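# Visit report: assembly cell demo at Clikia

Colin Parsons and I drove over to Clikia's demo shop to look at arm cells for our gearbox bench. We've been going back and forth on this since the spring budget round and I wanted to see one doing small parts before we put a number on paper. Shirley Oakley couldn't come, so this is written mostly for her, and for whoever picks up the purchase request after me.

The shop is a single-story unit behind a tile warehouse. Parking is fine. You sign in at a tablet, they give you safety glasses, and you're on the floor in a couple of minutes. We had the place to ourselves for the morning and one of their application people, who stayed with us the whole time and didn't read from slides.

## What we went to find out

Our bench job is putting small gears onto pins on a round plate. It takes a person all day and it's the job people ask to be moved off. Three vendors have told us it can be automated and two of those never asked what the parts looked like. I wanted answers on:

- whether an arm can place a gear on a pin without a custom fixture for every plate
- what the price covers and what it leaves out
- how much floor we'd lose
- who has to be trained, and for how long

## The demo

They run the gear task on a plain bench with a black fabric mat and a white backdrop. The parts start loose on the mat and the plate lies flat on it as well. I asked whether the plate should be clamped. Their view is that you can clamp it if you like, but if the job only works with everything bolted down you'll be paying for fixtures every time the design changes. Colin, who has paid for a lot of fixtures, wrote that down.

Pace is slow. Our best person would be well ahead of it on a good morning. They didn't argue with that and said to budget on hours run per week instead of speed per part. I think that's fair, but it means the case depends on the cell running through lunch and after the day shift leaves, and we'd need somebody to load it before they go home.

We watched 17 tries. The arm seated the gear on the pin in most of them. Two ended with a gear dropped on the mat, and on one the gear sat crooked on the pin and had to be lifted off and tried again. They left the misses in and let us ask about them. The usual cause, they said, is the angle at which the gear is picked up. Gears with plain straight teeth grip well. Anything with a sloped tooth face is harder and wants a different finger shape. We have both kinds, so we should count on two sets of fingers from the start.

## What the quote covers

Clikia sells the cell in two versions. The Tufa is one arm on a table. The Anar is a pair of arms with a shared controller. Both come with the gripper, the cabling, a controller and software for the first year.

Not in the price, on either one:

- guarding or a light curtain
- spare fingers
- the table, if we want theirs and not our own
- our electrician
- software after the first year
- travel for a service visit once the warranty is up

Colin's rule is to add up that second list before looking at the first, and I'd follow it here. The finger sets are cheap. The guarding is not, and it depends on what our insurer says, so that call should be made before anything is signed. I'll make it this week.

Lead time is 7 weeks for a Tufa and longer for an Anar. If we want a cell running in September, the order can't sit in anybody's inbox.

## Cables

This gets its own heading because it was the thing Colin kept going back to. The cables on the arm run on the outside, over the top and along to the front joints. That makes them easy to swap, and they told us a cable is a same-day job with no special tools. It also means they can snag. We asked for the replacement cable price in writing and for the part numbers, and got a promise of both. Some of the cables carry white marker bands. I'd want every one marked on ours, with a list kept at the bench.

## Floor space and power

A Tufa would fit where the old deburring bench is now. Power is an ordinary wall outlet. The controller goes under the table and needs clear air behind it, so no boxes pushed up against it, which will take some policing in our shop. An Anar needs the deburring bench space and the rack next to it, and I don't know where the rack would go.

## Training

Two days at their place for 2 people, included. After that it's charged by the day. We should send one person from the bench and one from maintenance. I would not send a supervisor. The person who clears a dropped gear at four in the afternoon is the one who needs to know how.

## The other quote

Sundelia's offer is still open and comes in lower on the arm itself. They have no demo shop within driving distance, and they wanted a fee to run our parts. Clikia will run ours for nothing if we ship them a box: 6 plates and enough gears to fill them, including both tooth types. I've asked Sundelia to match that. If they will, we can compare the two properly. If they won't, I'd drop them.

## Where I come out

One Tufa, two finger sets, our own table, guarding as the insurer requires. Leave the Anar out of this year's request. Nothing we saw at the shop needs a second arm for our plate, and the space problem is real.

I'd hold back money for a third set of fingers and one spare cable kit. Colin would hold back more than that and he may be right.

Still to do:

- Me: insurer, and the box of parts
- Colin: cable prices, electrician
- Shirley: check whether software renewal comes out of the equipment budget or the operating one, as that changes which form we use

Comments to me before the parts ship, please. I'd like the box out on Monday.

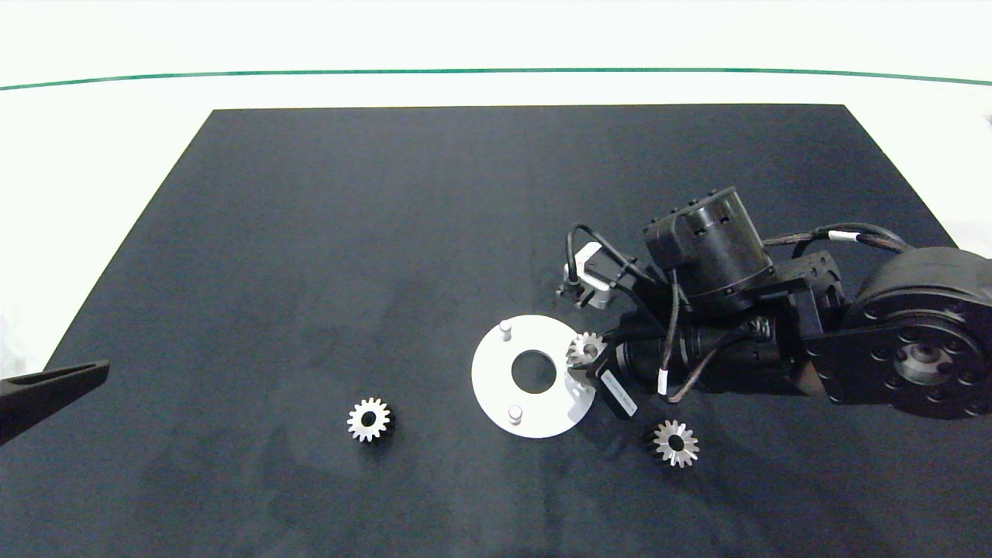

*Gear in the gripper beside the plate. The two pins are at the left of the disc.*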